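Remote operators wanted — Cultero, Adugna site

We need up to 20 people to steer a robot arm through kitchen tasks in simulation. Shifts run 2 hours. 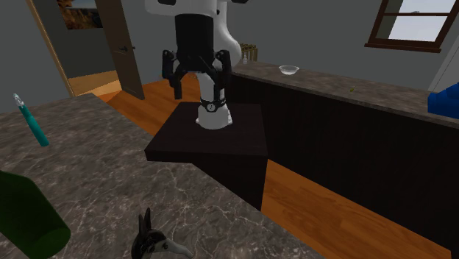 The arm and gripper in the simulated kitchen.

You will work with a hand controller and repeat each task until the recording is clean. No robot experience needed. Training is paid. 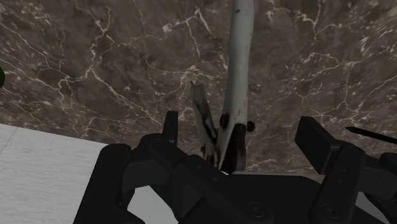

Gripper view with a tool between the fingers.

Apply by Jun 28, 2024, at the Adugna front desk.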